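Skemby on Foot: What I Learned Planning a Walking Tour

6 min read

Jul 31, 2020

For my tourism project I had to design a half-day tour of an old town, and I picked Skemby, mostly for the river (and okay, the bakeries). My supervisor, Nélida Garrido, told me to walk the route before writing a word of it, so in March I did it 5 times, once in pouring rain!

The tour starts at the Salt Gate, the only medieval gate left standing, and follows the old wall down to the fish market. From there you cross the footbridge to the weavers' quarter, where the houses lean so close that neighbors could pass a loaf across the street. I wanted to finish at the Eglītis house, a merchant's home with painted ceilings, but it closes for lunch, so I had to flip the whole second half around.

The bell tower was my biggest headache. It has 127 steps and one narrow staircase, and my test group of 9 got stuck behind people coming down. We lost so much time that we skipped the cloister, and two of my friends are still grumpy about it. In the final version the tower is an optional extra at the end.

Feedback was mostly kind. People loved the weavers' stories and wanted more of them, and they wanted fewer dates (fair, I had way too many). They also asked for a real sit-down stop, so I added coffee on Kuseo Square, right by the fountain.

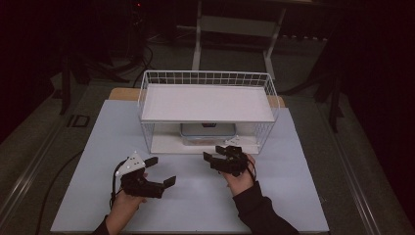
Fig. 1. Upturned wire basket on the tabletop board.

If I did this again I'd test it with older visitors too, and I'd check every opening time by phone. The cobbles behind the market are rough on the knees, and I still haven't found a good way around them.

Contact | © 2020 Derkia Student Projects | Back to top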